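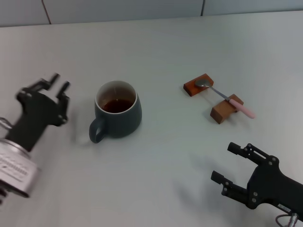
Home | Products | Newsroom | Support | Contact

Ostberg Pauses Shipments of Ketside Gripper After Wrist Fault

DRINDSIDE, 14 March 2024 - Ostberg has stopped shipping its Ketside gripper and is asking customers to stop using units already in service until they have been checked. The fault is in the wrist cable connector, which can work loose after long use. When it does, the gripper loses its hold signal and the fingers open without warning. Our test benches at Drindside use everyday table objects, such as a dark mug with tea in it and a spoon with a pink handle laid across two wooden blocks, and a dropped mug on one of these benches led to the finding. There were no injuries.

Ostberg then put 257 grippers through a repeat test. The connector came loose on 10 of them. All 10 had run for more than 80 hours without service. No fault was found in units with less than 60 hours of use.

The controller did not stop the arm when the signal was lost. It read the open fingers as a normal release and carried on with the next move. Ostberg considers this a safety matter in its own right and is changing the software as well as the connector.

Customers should power down the arm before touching the wrist. Do not tape or glue the connector - this can hide a loose fit. Grippers must not be used to carry hot liquids, glass or sharp items until both repairs are done.

Replacement connectors are being made by Qiu and will be sent free of charge from April. The software update will go out at the same time. Shipments of new grippers will start again once the repaired units have passed the full bench test.

Contact: Ostberg Press Office, Drindside | © Ostberg. All rights reserved. | Back to top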